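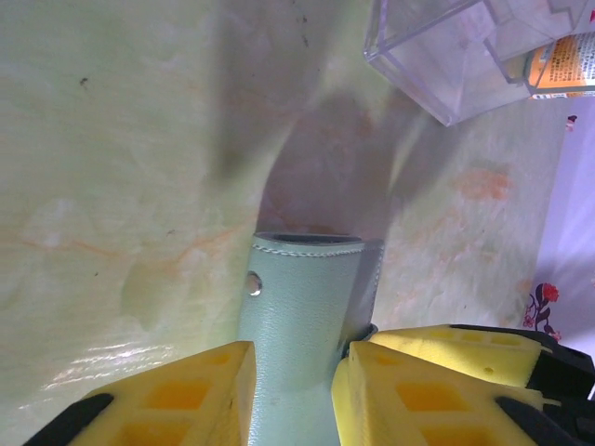
Slide 1. Mint-green cylindrical case, upright.

Start with the shelf-edge label. Holtel trial – 204 product lines, unit price shown per 100 g in one half of the store only. Credit Shagufta Kakakhel for the till data.

Pause. Roughly 500 shoppers interviewed at the exit; most could not recall any unit price.

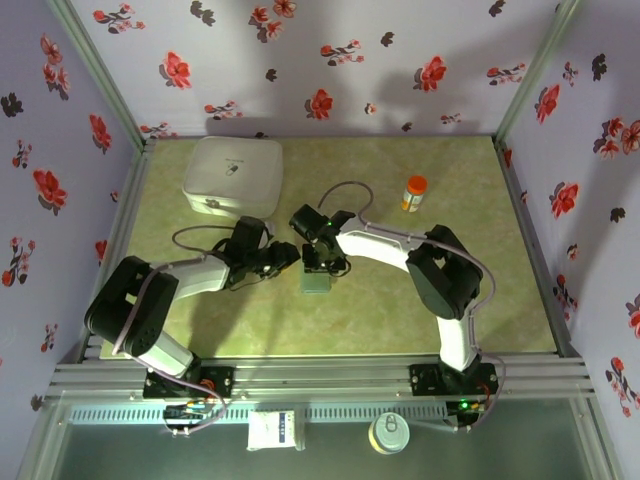 Slide 2. Pale green tabletop, floral wallpaper behind.

Define recall against recognition – keep it short. Hand over to Pranab for pack sizes.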